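3.2 Nested bags and the storage of small craft supplies
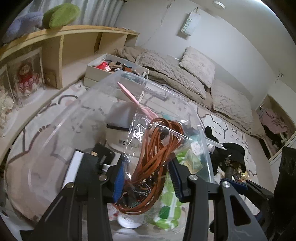 Figure 2. Craft materials kept in a zip-top bag inside a larger clear bag.

Households that keep craft supplies outside a dedicated workroom tend to store them by project, and the unit of storage is usually a bag. In the Gramholm inventory, we recorded the outermost container, any inner container, and the kinds of material found together. Zhuravel's earlier coding scheme assigned each container to a single material class, such as cord, fabric or thread. The scheme works well for drawers and divided boxes but poorly for bags, where classes are mixed. The inner bag in Figure 2 holds looped orange-brown leather cords with a few dark beads threaded among them, together with fabric printed in green and white polka-dot circles and a small white spool. Under the earlier scheme this bag would be coded as cord, the most prominent material, and the fabric and spool would be lost from the record. We therefore coded it as mixed, with cord as the leading class.

Nesting raises a second problem. An outer bag may protect the inner one, group it with others, or simply be what the supplies were last carried in, and its function cannot be read from the container alone. We coded nesting as a matter of depth only — a bag within a bag has depth 2 — and left purpose to the interviews. Transparent film was coded separately from opaque film, as clear bags allow a partial reading of the contents without opening. Creases and reflections limit that reading, and small items such as beads and spools are the most easily missed.

Labels were noted wherever present, but their text was not used to assign a class. A printed label often refers to the original purchase, and bags are refilled. Where label and contents disagreed, the contents were followed. Items longer than the inner bag, or standing above its opening, were assigned to that bag if their lower end lay within it. The same rules were applied to the Clenditz inventory, completed in June, so that the two sets of records could be compared in Section 4.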